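Unit 4: Failure reports and how to distrust them
Course notes, K. Takagi

Reading before class: the Noguchi fault log, July, all 64 entries. Skim it if you must, but read the column marked "cause" closely. Most of it is guesswork.

1. What was reported

The Cimeo project trained a folding policy on 2,276 demonstrations recorded with hand-held grippers in ordinary bedrooms. On the arm, the policy closed its fingers on nothing, lifted, and carried on as if it held cloth. The log calls this "grasp failure, soft item" and blames the fingers. New finger pads were ordered from Ledex. The fault came back with the new pads on.

I would ask you to be suspicious of any fault that gets a part ordered before it gets a name.

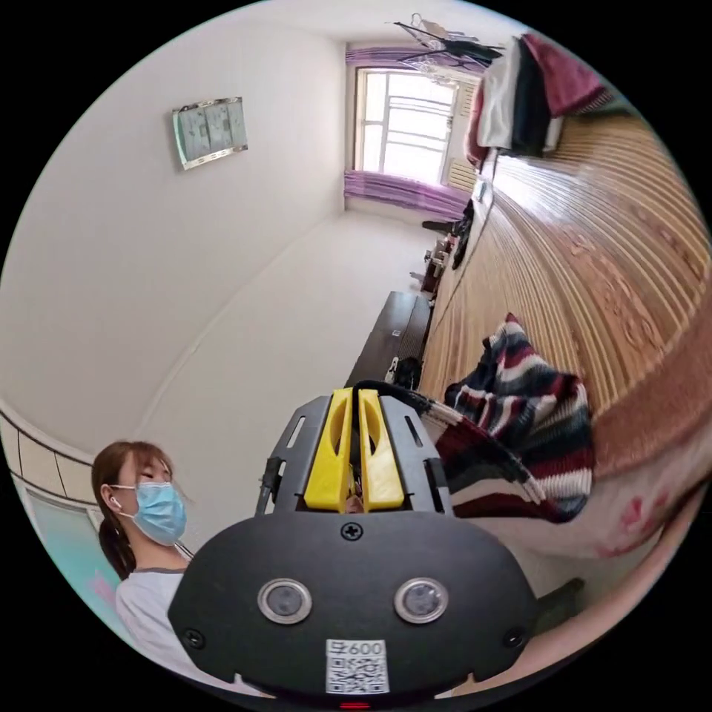

2. What the log leaves out

A hand-held gripper is moved by a person, and people correct without noticing. If the cloth slides, the wrist follows it. The recording keeps the motion and the finger opening, but it has no column for "I felt it slip." The Pleltosent review treated every demonstration as a clean success because the operator had ticked a box saying so. Seven were replayed at full length. In 4 of those the first grasp missed and the second one worked, and all 4 were filed as single grasps.

Seven is a tiny sample and I don't claim much from it. The review claimed a good deal more from none.

Two-handed work is worse. When a knitted item is held between two grippers, each device records its own side of the pull, and if their clocks disagree the policy learns to let go too early.
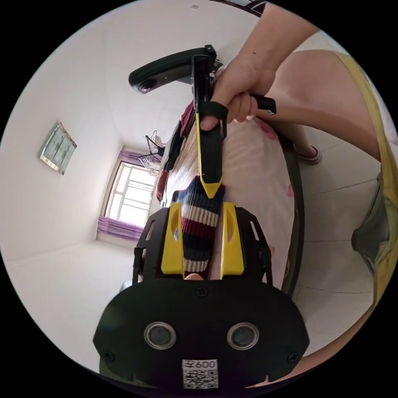
The log has one line on clock drift - "within limits" - and doesn't say whose limits or who measured. Kumiko Takagi is the name in the sign-off column, so you may complain to me in person. I signed it on the strength of a summary, and I should have asked for the raw times.

3. For the seminar

Pick three entries from the log where the stated cause could be removed without changing the evidence. Write down what you would need to see before believing it. "More data" will be sent back to you.

Bring the entry on the pads too. We will start with who closed it, and on what grounds.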